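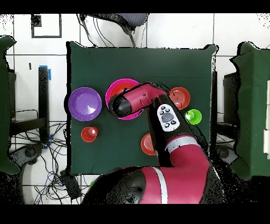

Progress report to Dhillon
Grant: Lillex, practice software for competitive players
Reporting period: second, closing Sun 9 June
Submitted by: Trolden

1. Status

Work packages A and B are complete. Work package C is behind plan and is covered in section 4. Spending is within the approved budget and no transfer between cost lines is requested.

2. Work completed in the period

2.1 Drill engine
The drill engine was rewritten so that mouse input is sampled separately from the display loop. In the earlier build both ran on the same timer, and a drop in frame rate changed the recorded reaction time. The two are now logged against a common clock. Players on older machines get scores that can be compared with those of players on faster ones, which was a condition of the first payment.

Sensitivity conversion now covers every game profile listed in the proposal. Profiles are stored as plain text files and can be corrected without a new release. Two profiles were corrected this way during the period after the publishers changed their default field of view.

2.2 Drill library
The library holds 40 drills. They fall under tracking, target switching, flick accuracy and peripheral response. Nine of them are new since the last report, all in target switching, where the first test group asked for more variety. Drill length is fixed at one minute except for the endurance set.

Three older drills were withdrawn. Their scores rose with practice on the drill but showed no relation to scores elsewhere in the library. The withdrawn drills remain in the archive and their data is kept for analysis.

2.3 Accounts and data
Account registration, password reset and data export are live. A player can download a full session history as a spreadsheet. Deletion requests are handled by script and take effect overnight. Accounts held by minors require a guardian's consent before any session is stored.

3. Test use

The closed test has 837 registered accounts. An account is counted once the player has finished the calibration drill; sign-ups that stopped before that point are left out. Recruitment was through college clubs and the Planivard amateur league, which gave us access to its player list under a written agreement.

Session data shows a clear drop in use after the second week. Players who set a weekly target on first login kept playing longer than those who did not. We do not claim a cause, as the players who set targets may have been more committed to begin with. A split test is planned in which the target screen is shown to half of new accounts only.

Complaints were mostly about the crosshair editor, which lost settings when the window was resized. The fault is fixed in the current build. Requests for controller support came in regularly. Controller support is outside the scope of the grant and has been noted for later.

4. Delays

Work package C (team dashboard) was due at the end of the period. It will not be delivered on that date. The dashboard lets a coach see the results of a whole roster and assign drills. Two problems remain:

Permissions. A player may belong to more than one team, and the first design let each coach see results from drills assigned by the other. The data model has been changed, but the screens that depend on it have not all been updated.

Load time. Rosters with a long history open slowly. Weekly summaries are now computed in advance, and the remaining delay comes from the chart component. A replacement is being tested.

The dashboard is usable internally with a single team. We ask that the delivery date for work package C be moved to the end of the next reporting period. The final date of the grant does not change.

5. Risks

Anti-cheat software. One anti-cheat product flagged an early build because it read mouse input in the background. Lillex now stops reading input when its window is not in focus. We have had no further reports, but any later change on the vendor's side could bring the problem back.

Hosting cost. Cost per active account is lower than budgeted. It will rise when replay storage is turned on. Replays will be kept for 30 days and then deleted unless the player saves them.

Staffing. The contract for front-end work ends before the revised date for work package C. An extension has been agreed in principle and fits within the existing staff line.

6. Next period

Finish the dashboard and open it to the Planivard teams that have asked for it.
Run the split test on the target screen.
Turn on replay storage for the closed test.
Prepare the price list for the public release and send a draft to Dhillon for comment.

7. Decision requested

Approval of the revised date for work package C. The next payment can be held until delivery if Dhillon prefers; cash on hand covers the period. The expense statement and the drill list are attached as separate files.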